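Filed under: Home & Kitchen, Members' Notes
14 shares | 6 comments

Laying a small table: notes from the July evening

Last month's evening was given over to something most of us do without thinking, which is setting a table for one person. Gerd Mühlbauer suggested it after several members wrote in to say that they live alone, eat at a small table, and have stopped bothering with a mat or proper cutlery. He asked whether we could spend an hour on it and we spent nearly two.

We used a plain rectangular table in a light wood, on the carpet, with no cloth. Gerd's view is that a cloth on a small table is more work than it is worth. It slips, it has to be washed and ironed, and it hides the wood. A mat does the job of protecting the surface where the plate goes and leaves the rest free for a book, a newspaper or the post.

Before anything goes on, clear the table completely and wipe it down. On a pale wood like this one a barely damp cloth is enough, going along the grain and then over it again with a dry one. Hauke Kasten brought a bottle of Stikilex polish and was told to put it away until after we had eaten.
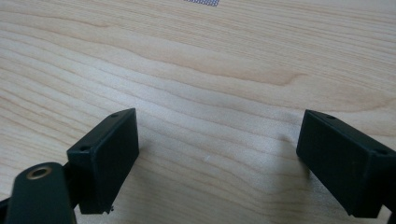
The wiping takes two minutes and there is no need to make a ceremony of it. What matters more is to put nothing back that does not belong to the meal. Keys, chargers and reading glasses all creep on to a table, and once they are there the mat gets pushed into a corner and then put away in a drawer. Hauke keeps a shallow tray on the windowsill for this sort of thing and says it has solved the problem in his house, though the windowsill now looks dreadful.

There was a fair amount of talk about the wood. Several people had tables bought years ago from Frerichs and wanted to know how to treat a pale top that has gone yellow near a window. The short answer is that you can sand and oil it, but the colour will shift again in time and it may be easier to turn the table round now and then so that both ends get the same light.

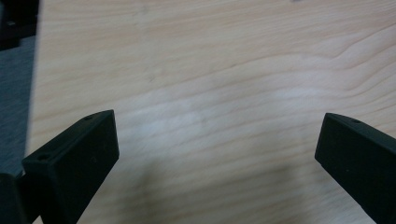 Crumbs are the other complaint with a bare top. A brush tends to flick them on to the floor, so use the side of your hand or a folded cloth and bring them to the edge over a plate. On blond wood with a wavy grain like ours it is easy to miss a tiny dark speck near the middle, and you will find it later with your sleeve. Bend down and look across the surface towards the light, and anything left on it will show. If your table stands on a dark carpet, as this one did, the crumbs that fall will show there too.

Now to the setting itself. We talked through the usual arrangement, fork on the left, knife on the right with the edge turned in, and then Gerd pointed out that a good many people do it the other way about. With the knife to the left of the plate and the fork to the right, a left-handed person can sit down and start. Nobody at your own table is going to mark you on it. The plate goes in the centre of the mat, and a striped mat is useful because you can line things up by the stripes.

Glasses caused the most disagreement. One is enough for most suppers — water, and that is that. Hauke prefers to put out three in a row so that he can have water, juice and something stronger without getting up, and he is quite firm that they should be evenly spaced and kept off the mat. Clear tumblers that narrow a little towards the base take up less room than stemmed glasses and are much harder to knock over. 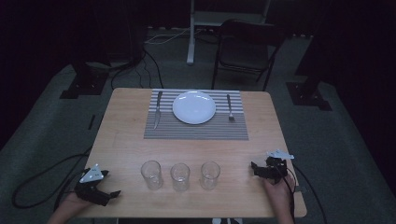

Sizes and where to look

Members asked for measurements. A mat of 345 by 205 mm is on the small side but will take a side plate and a knife. For a full dinner plate you want something larger, and it is best to take your plate with you when you buy. The Inmont shop keeps plain and striped mats together on the same shelf, and Tremik will cut felt to any size if you send a paper pattern.

The notes on oiling pale wood are sheet 314 in the members' folder. Ask Gerd for a copy if yours has gone missing. The next evening will be on drying and storing glasses, at the same time of 7.30, and Hauke would like people to bring their own tea towels.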